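Workshop notebook, Monday, 9.40

Voucher checker, second go at the Dekora codes.

The feed gave us 477 codes this morning, all marked "verified". I don't believe the word any more. Verified by whom, and on what basket? Ran the first batch against a plain test basket (one pair of trousers, one belt, standard delivery) and most of the replies were either "not valid on this item" or the sale price we would have had anyway.

Aslow says its own checker counts a code as working if the shop page doesn't throw an error. By that rule a code that takes nothing off is a success. I'd like to see the price before and after, written down, every time. Changed our script to log both. It is slower and I don't care.

Marciniak footwear: 12 codes, 3 of them the same code with different capitals. The free delivery one works, but only over a spend the listing doesn't mention. Put it down as "conditional" until someone shows me the small print. The listing also says "ends soon" and has said so since June. 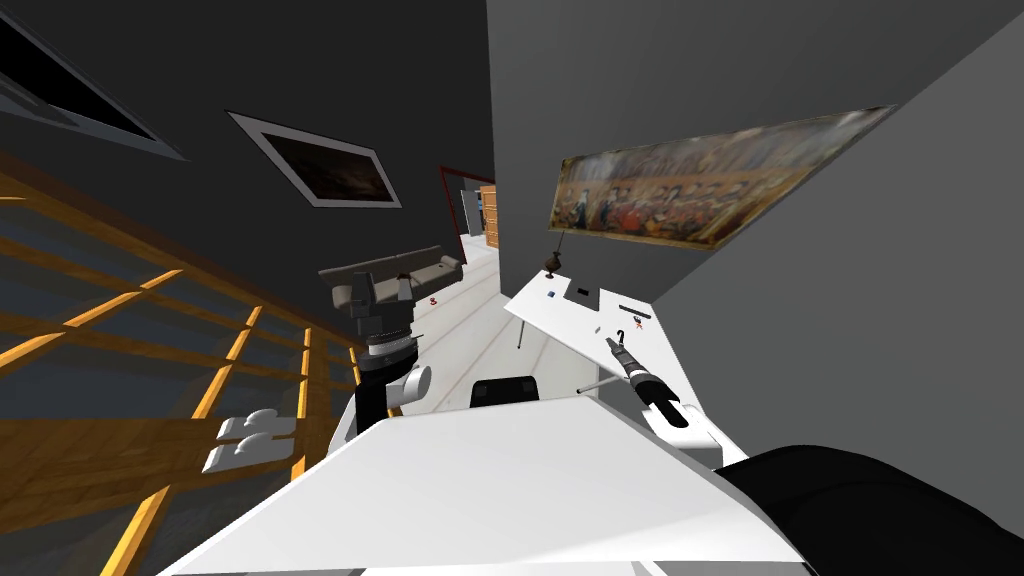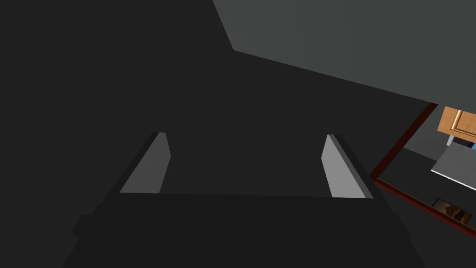
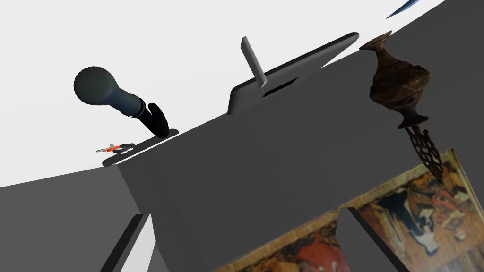
Simulated views, all three from the same place.

11.15. Back to the Gralix watches page. The "up to" wording is doing a lot of work. Tried 11 watches, slim case and otherwise, and the full discount came up on none of them. It may apply to straps. Not going to try every strap to find out, so the headline stays off our page for now.

Question for whoever picks this up: do we drop expired codes or grey them out? The argument for keeping them is that people search for them. Fine, but then we are sending shoppers to a dead code on purpose, and I can't see them coming back for a second one.

Also the newsletter sign-up codes. These are one per customer, so testing one uses it up. The feed lists them as shared codes. I've pulled them all into a separate file called signup_hold. Please don't merge it back.

To do: rerun Dekora with a full-price basket, check whether the delivery codes stack with anything (doubt it), ask Aslow for the date of each last check.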